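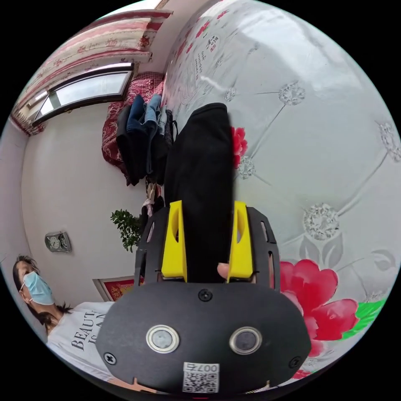

May 19, 2019
Black dye rub and wash tests, continued

Carried on with the black cottons from Turmont. Lot 3290 is the one giving trouble. Dry rub is fine on every strip so far. Wet rub is poor, and worse along the fold lines than on the flat. Usha cut the new strips across the fold this time, which we should have done from the start.

Setup same as before except the bath. 300 ml per jar, plain detergent with no brightener, one strip per jar with a piece of undyed cotton stitched to it on the short side. 45 minutes on the shaker, then two cold rinses. The first jar on the left leaked at the lid again and I threw the lid away. Result from that jar not used.

Bath color after the wash:
Lot 3290, unrinsed: dark purple gray, can't see the bottom of the jar
Lot 3290, prerinsed cold: light gray
Skurnport black: almost clear
Old control cloth: clear

So most of what comes off 3290 is loose dye sitting on the surface. A cold prerinse takes most of it. Sutrisno thinks the mill shortened the soaping step. That would fit, but we have no paperwork from them yet. Asked Sharada to write to Turmont again and get the finishing sheet for this lot and the one before it.

Staining on the attached white cotton graded under the booth lamp by me and Balakrishnan separately. We agreed on all but two strips, half a grade apart both times, and I wrote down the lower one. Nylon picked up more than cotton did. Polyester hardly anything. Wool strip got mixed up with an old one in the tray and has to be done again.

The red is a separate question. Red prints on a pale ground are where people notice bleeding first, and with quilting the padding holds water against the back of the print long after the face feels dry. Any halo tends to show up along the stitching. We don't have a good way of testing this on flat strips. Bronwyn suggested making small padded squares, print on top, batting, plain backing, stitched twice across, and drying them flat on a rack with the print side up. Will try that with the Tzavaras reds and leave a second set to dry hanging.

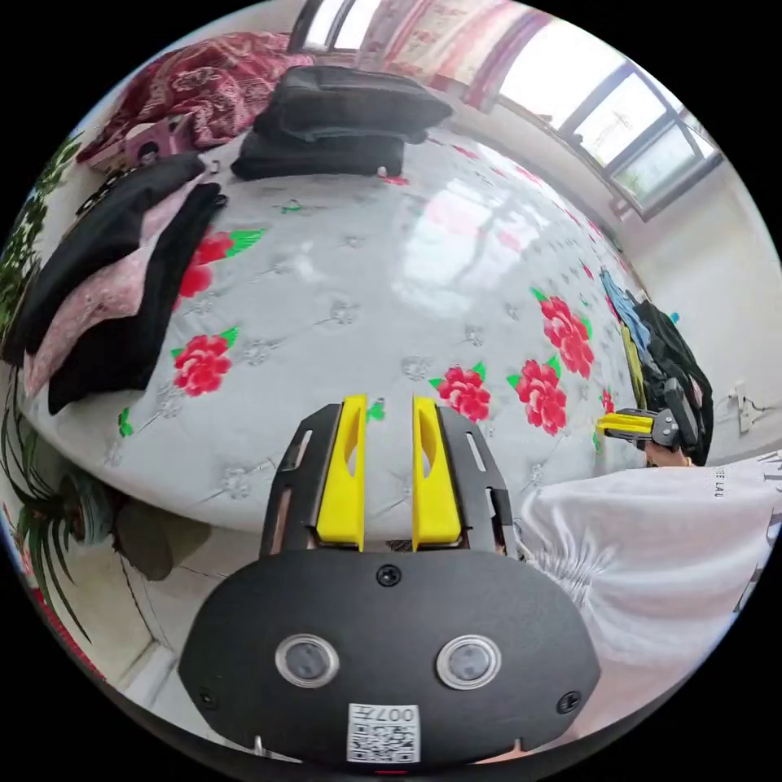
Quilted bedspread, red flowers with green leaves on a pale ground.

Batting for the squares: use the thin polyester from the bottom drawer. The cotton batting in the blue box has seed flecks in it that leave brown spots when wet, and we would end up grading those.

Mixed garments are next on the list after the squares. The Trokorura people want one care label for pieces that put coated panels and knit or woven parts together, and I don't think one number covers it. The coating limits the heat and the fabric limits the rubbing. 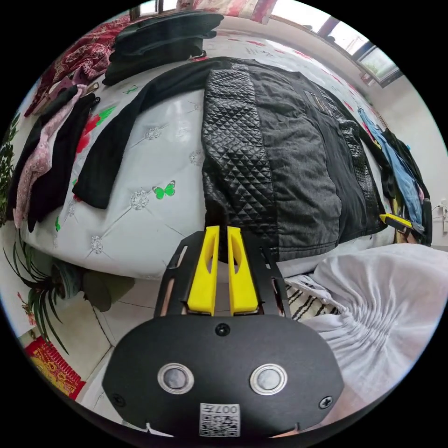

What I would do is test the parts apart, then sew a seam between them and test the seam, then label for whichever does worst. Balakrishnan would rather start with the seam and only go back to the parts if it fails. His way uses less cloth. We have 19 seam blanks left, enough for his way and not mine, so his way first.

Drying oven was reading low when I opened up. Put the glass thermometer in beside the probe and the two disagreed by more than I like. Used the rack for everything instead. Usha has the calibration sheet.

Shaker clamp number four is stripped. Don't use it.

To do
Redo wool strip, fresh cut
Prerinse 3290 warm as well as cold
Padded squares, flat and hanging
New jar lids
Turmont finishing sheet, Sharada waiting on reply
Light exposure cards come out in August, leave them in the window until then, and please don't turn them

Leftover strips are in the tray by the sink, wet ones on the left. Bath samples in the fridge door with tape on the caps.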